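Castmont Tabletop Arm: Notes After the First Month

March 6, 2022

The Castmont tabletop arm was delivered to our workshop as a kit, in two cartons, with a printed manual of 54 pages. This post sets out our findings on assembly, software and daily use. It is intended for small teaching workshops considering a purchase before the new term begins in April. We bought the kit at the listed price and have no arrangement with the seller.

Assembly was carried out by Gunārs Kalniņš and Chenxi Mao over two afternoons. The manual is clear as far as the shoulder joint. After that point the drawings become small, and two of the steps refer to a washer that is listed under a different name on the parts sheet. A written inquiry to Castmont was answered the following morning with a corrected page. We would advise any buyer to request that page before opening the second carton.

The arm may be mounted upright on a bench or hung from an overhead rail. We chose the rail, which is sold separately by Taltdale and requires four additional bolts. The hanging position leaves the table free for the objects being handled, and we have seen no reason to change it. Cable routing is the weaker part of the design. The clips supplied are too tight for the cable, and we replaced them with fabric ties.

The software installs without difficulty. Motions may be taught by hand, by moving the arm and storing positions, or entered as a list of coordinates. Most of our members preferred the first method. Saved programs are limited to 70 positions each -- sufficient for a simple pick and place routine, but restrictive for anything longer. Gediminas Sakalauskas has asked the company whether the limit will be raised and has not yet received a firm reply.

Our standard exercise concerns household dishes of differing shapes. Flat blocks and cubes, which the kit includes, are too forgiving to tell a buyer much. A curved rim asks more of the gripper, and the angle of approach must be set with care.
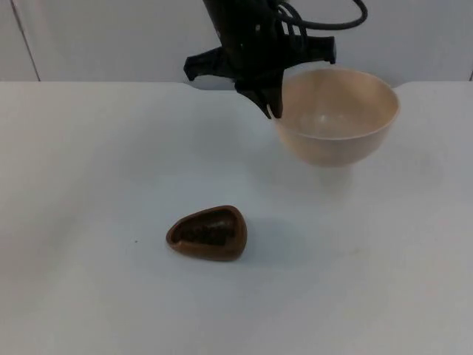 Over the month we logged 297 attempts with various dishes, of which 282 were completed without a person stepping in. Most of the failures took place in the first week, while the approach height was still being adjusted. The log is kept by Toshio Takeda and may be consulted at the workshop on request.

Two matters remain open. The fingers supplied are hard and smooth, and Castmont offers a padded set at extra cost; we have ordered one. The warranty also excludes any finger made by the owner, a term we consider too strict for a product sold to teaching workshops -- we have written to the company on this point.

Subject to those reservations, the kit is suitable for supervised use by adult beginners. A further post will cover the padded fingers once they have been delivered and fitted.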